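Home Kits Guides Reviews Parts Forum Contact

Setting up a bottle pick and place with the Komell gripper kit
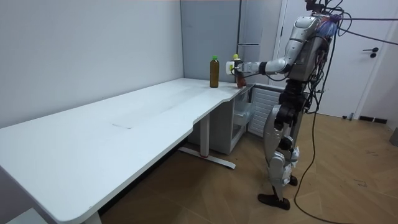
Yellow cap in the gripper, green cap waiting its turn.

I've had the Komell gripper kit on the go for a few weeks now, and the thing I get asked most is how to get it picking up bottles without knocking the neighbours over. So I've written up how I do it. You'll need the kit itself, a humanoid that takes the standard wrist plate, the Grostberg control app on a laptop, and a free afternoon (put the kettle on, the first calibration is slow).

If you haven't bolted the gripper on yet, do the Wostness mounting guide first and come back. I'm assuming yours is on, powered up and opening and closing when you tell it to.

1. Sort out the desk

Clear everything off except the bottles you want to work with. I use two of different heights and colours, which gives the vision side an easy time telling them apart. Plastic ones with screw caps are great for learning on, and please, no glass until you trust your settings! Give them a bit of space from each other too. My first go had them nearly touching and the fingers went in like a bowling ball.

2. Park the robot

Stand it side on to the desk with one foot slightly ahead of the other. I found the staggered stance much steadier when the arm goes out, and the kit's balance profile seems to like it as well. Then walk the full length of your cables. Anything coming off the back that reaches the floor wants to be well clear of the feet, and the overhead bundle needs enough slack for the torso to turn. Keep your E-stop in your hand, not on the desk.

3. Calibrate the fingers

Open the Grostberg app, go to Tools, then Finger Zero, and let it run. It takes 14 minutes and you can't skip it, which drove me up the wall until I tried cheating with an old calibration file and had the grip come out lopsided. Lesson learnt.

4. Set the grip

The default grip force is 70 per cent. That's way too much for a soft plastic bottle, and you'll see the sides buckle. I dropped mine to 12 and crept up in steps of four until the bottle stopped slipping. Write your number down somewhere, as the app forgets it after an update (grrr).

5. Teach the approach

Bring the forearm in close to level with the desktop and come at the bottle from the side. Coming down from above looks flashier, but you'll clip the cap. Save three points: one well back, one with the open fingers either side of the bottle, and one a little way above the desk for the lift. Run it at the slowest speed first, then again, then once more for luck.

6. Close, lift, hold

Close the gripper, wait for the contact light in the app, then raise the arm just enough to clear the surface. Hold it there and watch for tilt. If the bottle leans, your grip is too high, so shift the second point down a touch and retry.

Is it worth buying?

For me, yes, with a grumble or two. The fingers are lovely to work with and spares are easy to get. The printed manual is rubbish, though, and the Morikawa kit I used before it had a far nicer app. If you mostly handle boxes I'd stick with the Morikawa. For bottles and other round stuff I'd pick the Komell again.

Next up I'll have a crack at unscrewing caps, which needs the wrist firmware from the Parts page.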